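Kusari House restroom and washroom program: progress report for July
To: the grants desk at Flarnel
Re: second installment of the Akpan upkeep grant

Hi all,

I'm behind on this one, so thanks for being patient. You asked for a page or two on how the small bathrooms are coming along and what the second installment has gone toward, and I've tried to keep it to that (I do wander a bit when I get onto grout, sorry in advance).

The short version is that we're in good shape. The plumbing part is finished on both floors, the cleaning routine is written and in use, and we have $281 left in the supplies line. The one thing running late is the fan upstairs, and I'll get to that.

The building

You've seen the floor plans but I don't think anyone from Flarnel has been inside yet, so a little background. Kusari House went up in 1907 and the bathrooms were squeezed in a good while later, wherever there was a closet to spare. They're small! The door on the second floor still opens the wrong way and you have to step around it. None of that is changing under this grant, and I've stopped getting quotes for the door.

What did change is the stuff people use every day. The supply lines to the toilets are new, the shutoffs turn by hand again, and the slow leak under the downstairs sink is gone. The plumber also found an old patch behind the wall that was about to give us trouble, and fixed it within the original quote, which was very decent of them. We hung new hooks behind the doors too. Tiny thing, but I've had more nice comments on the hooks than on the pipes.

The cleaning routine

This was the part you had questions about last time, and fair enough, because what I sent you was basically a shopping list. We've got a proper routine now. It fits on one sheet and it's called the Kutia sheet, after the template it came from. We went through a first draft that was way too long and cut it down to 12 steps that somebody can get through before lunch.

The toilet comes first. Lid up, seat up, cleaner around under the rim, and then you leave it alone and go do the mirror and the sink. After that you come back with the brush. Start up under the rim and work down the walls, then push the head down to the back of the bowl where the water sits and give it a few good turns. Flush with the brush still in the bowl so it gets a rinse, let it drip for a bit, and put it in the holder on the floor next to the base.

The old way was to give the bowl a quick swish at the end, when everyone was tired. It showed, too. We have hard water, and the streaks on the inside of the rim come back fast if they're skipped for even a few days. I'd love to tell you the routine has cured that, but it hasn't, and I think we'll need a stronger descaler once a month on top of the regular cleaning. I've priced one and it fits in what's left.

A few things we changed after the first couple of weeks:

Every bathroom has its own brush and holder now. We used to carry one from floor to floor, which meant drips on the stairs.

The bucket travels with whoever is cleaning and goes back to the supply closet at the end. Rags go in the wash the same day.

The sheet says to wipe the tank top and the flush button, which had been left out completely. Those get touched more than anything else in the room.

The floor is last, starting from the far wall and backing out the door. With rooms this size there's only one way to do it.

Three pictures from the bowl-scrubbing part of the routine:

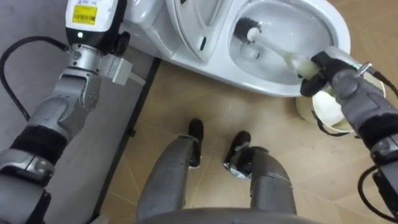
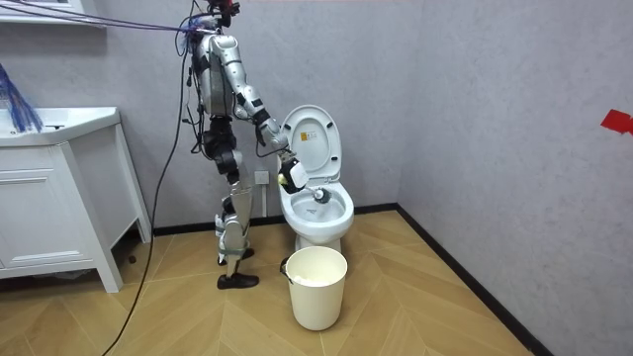
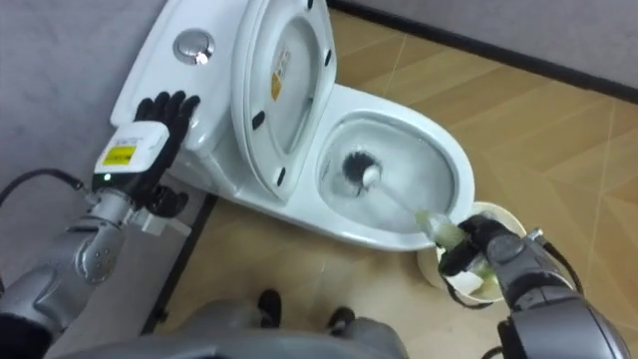 The order of the steps is still up for discussion, by the way. I've had one request to move the sink ahead of the toilet so the clean water goes further, and I can see the point, but then the cleaner under the rim doesn't get its soaking time. For now I'm leaving it alone and we'll look at it again once the weather cools off and the place gets busier.

The fan

Okay, the late item. The upstairs fan was supposed to be in by the end of June. The first one that came was the wrong size for the opening, and the replacement is on back order. The supplier is now saying 28 days. I've told them we'd take a different model if it has the same fittings, and I haven't heard back. In the meantime the window stays open during the day and we've held off painting the ceiling up there, so that paint is bought and sitting in the closet. If the fan slips again I'll email you instead of waiting for the next report.

Money

Plumbing is paid in full and closed. Supplies are under budget, mostly thanks to buying refills in the big jugs. I'd like to put the $281 toward the descaler and a spare set of brush heads, and I need an okay from you on that as it wasn't in the original list. The fan money hasn't been touched apart from the deposit, which carried over to the replacement.

Coming up

Fan in, ceiling painted, and the Kutia sheet printed on something that can stand being splashed (the paper ones curl up within a week). I also want to redo the grout around the downstairs sink myself. I have the afternoon free for it and no good excuse left!

Receipts are in the shared folder under Akpan. One of the plumbing ones came through a little crooked, so let me know if you need it scanned again.

Thanks so much,
Facilities, Kusari House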